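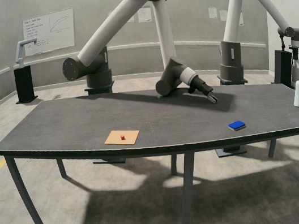

Halfdan Ragnarsson's rule was that you should never collect a second example until you can say what the first one taught. It sounds fussy, and he was teased for it, but it is a very good place to begin a chapter on demonstrations.

Chapter 6
Gathering Examples

In Chapter 5 we assumed that the examples were already there, sitting in a tidy folder and waiting to be learned from. Now we get to make them! A demonstration is a record of one complete attempt at a task: what the cameras saw, where each joint was, and what command was sent at every step. The learner studies many of these and tries to act in the same way. Its habits, good and bad, come from us.

Our running task, which we shall call Brostia, takes place in simulation. Two arms share one table, and among the things on it are a small red cube and a flat tan pad. The task is simple to state: the cube must finish on the pad, with both grippers clear. Try writing down what "clear" means and you will see how quickly a simple task grows teeth.

Working in simulation has a lovely advantage. We can put the cube anywhere we please, save that starting point, and return to it as often as we like. It also brings a temptation, because starting points are so cheap that we stop thinking about them. The first Brostia set held 509 demonstrations, and 400 of them began with the cube in the same small patch of table. The remaining 109 were spread more widely, and those were the ones that taught the learner to reach.

Variety in the starting point is only half the story. People differ too. One operator swoops in and grasps at once; another hovers, corrects and then grasps. Both succeed, yet a learner shown an even mixture may dither between the two. Section 6.3 looks at ways of sorting such styles before training.

Before you read on
Sketch a table top and mark 30 starting positions for the cube. Keep the sketch. You will need it in Section 6.2, where we measure how evenly your marks cover the space.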